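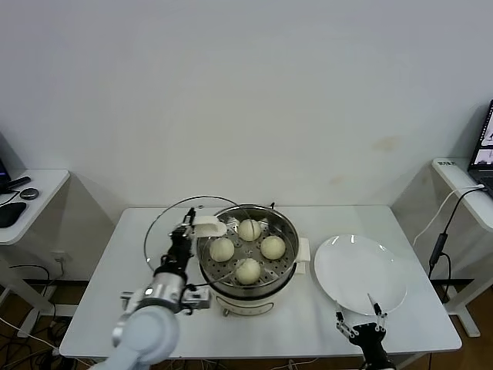
Four steamed buns on a steamer tray.

How Soda Gets Its Fizz

Open a bottle of soda and you hear a hiss. That sound is gas getting out. The gas is called carbon dioxide, and it is also in the air you breathe out.

At the Tidero drinks plant in Drindmont, soda starts as plain water. The water is cleaned and then chilled, because cold water holds more gas than warm water. Next, carbon dioxide is pushed into it under high pressure. Sugar and flavor go in as a syrup. Five parts water to one part syrup is the plant's mix for its cherry soda.
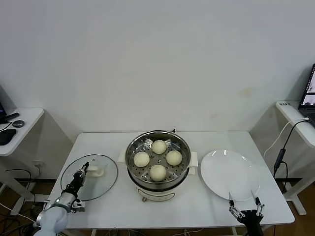
A steamer with its glass lid set down on the table.

The bottles are filled and capped right away. One machine fills 66 bottles a minute – faster than you could count them out loud. While the cap is on, the gas has nowhere to go and stays mixed into the drink. Take the cap off and the pressure drops. The gas comes out as bubbles.

Try this: pour cold soda into one glass and room-temperature soda into another. Watch which one goes flat first.

Word to know
Carbonated – having carbon dioxide gas mixed in.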